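Aileen Layug
2019-01-31

Thread on one word in the Lord's Prayer. I led the Thursday night group at Jusley through it last month and said I'd write up my notes for the people who were away over the holidays.

The word is "daily", as in "Give us this day our daily bread". In Greek it is epiousios. It's in Matthew 6:11 and again in Luke 11:3, and that is all you get in the New Testament.

It isn't in the Greek Old Testament either. There was a perfectly good Greek word for "daily", and Matthew and Luke both pass it over for this one.

Origen noticed in the third century. He says he couldn't find the word in the learned writers or in ordinary people's speech, and he thought the evangelists had made it up. Greek was his language, so I take that seriously.

It does turn up in the Didache, which has the prayer nearly as Matthew has it. After that it's mostly Christians quoting or discussing the prayer.

For a long time the commentaries mentioned one exception: a papyrus from Egypt, a household list of expenses, published in the 1880s. The editor read the start of our word in it. People took it to mean a day's ration, and that seemed to settle the question in favour of "daily".

Then the papyrus went missing. It was found again at Yale in the 1990s, and when it was read again the word was one for oil. A lot of books still in church libraries were printed before that. Ours has two of them.

If you own the older edition of the Gristus study notes, the papyrus is on page 223, given as fact. The new edition has dropped the paragraph and put nothing in its place.

So people argue from the parts of the word. There are a few main options.

Option one: epi + ousia, "being" or "substance". Bread for our existence, the bread we need in order to live. Some of the Greek Fathers read it this way and meant plain food by it.

Option two starts from the same parts and goes up instead: bread above substance. Jerome put supersubstantialem in Matthew. In Luke he left quotidianum, "daily", for the same Greek word. The Douay-Rheims follows him both times, so you can see the two side by side in English.

Kath asked why he would do that. My best answer is that he was revising older Latin versions, and the prayer was already in people's mouths. I don't know that anyone can say more than that with confidence.

Option three: from he epiousa, "the coming day". You find that phrase in Acts 16:11, where it just means the next day. Bread for the coming day. Said in the morning, it's the day you're in. Said at night, it's tomorrow.

Jerome gives some support here too. He says that in a Hebrew gospel he knew, the word at this spot was mahar, "tomorrow". We don't have that gospel, so we have Jerome's word for it.

Some people take "tomorrow" further and read it as the great tomorrow, the bread of the kingdom. "Thy kingdom come" is only a line or two earlier, so it isn't a silly reading. I find it harder to square with Luke, who has "each day" in the same sentence. 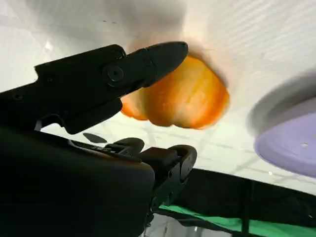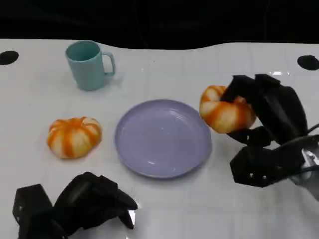 Second photo: pale teal-blue mug, empty lavender plate.

Back to the text. The passage we spent longest on was Exodus 16, the manna. Gather enough for the day. What is kept overnight goes bad, except before the sabbath, when they gather double and it keeps.

Whichever derivation you choose, a Jewish listener hearing about bread from God for a set day would probably have had that story nearby. I think it does more for the meaning than the grammar does.

Proverbs 30:8 is the other one to look up. "Give me neither poverty nor riches; feed me with food convenient for me." Convenient there is the old sense, fitting or sufficient. Read the next verse as well for the reason he asks.

An objection came up: Matthew 6:34 says take no thought for the morrow, so how can the prayer ask for tomorrow's bread? My answer was that asking for it is one way of no longer worrying about it. Not everyone was satisfied, and we left it there.

Also worth seeing is the "us" and "our". There's no "me" anywhere in the prayer. If I have my bread and the person beside me hasn't, then the request as worded hasn't been fully met for either of us. That's my application and you won't find it in the dictionary.

On the sacrament. Cyprian reads the line as ordinary food and also as the Eucharist, and doesn't seem to feel he has to choose. Calvin was quite rude about the "supersubstantial" reading. Our group has former Catholics and former Presbyterians in it, so both views had somebody to speak for them.

Where I end up: I keep saying "daily". It's a fair rendering of Luke in particular, and I'm not going to be the one voice out of step on a Sunday. In my own head I hear "bread for the coming day" and think of the manna.

Where I could be wrong: my Greek is two years of night classes at Aquino and a lot of looking things up. If anyone reading has more than that, please correct me.

For those who want to read more: Origen's On Prayer has the discussion in chapter 27, and there are free English translations online. Cyprian's treatise on the Lord's Prayer is short. You could read it in an evening.

The handout is 17 pages, mostly because I put the verses in full in large print. Copies are on the shelf by the side door. Please leave one for the next person if the pile is low.

Someone asked about "debts" and "trespasses". That's a separate question and needs its own night. I've pencilled it in for May, after we finish Ruth.

One correction to what I said on the night: I told you the word was in Mark. Mark doesn't have the Lord's Prayer at all. The handout has it right.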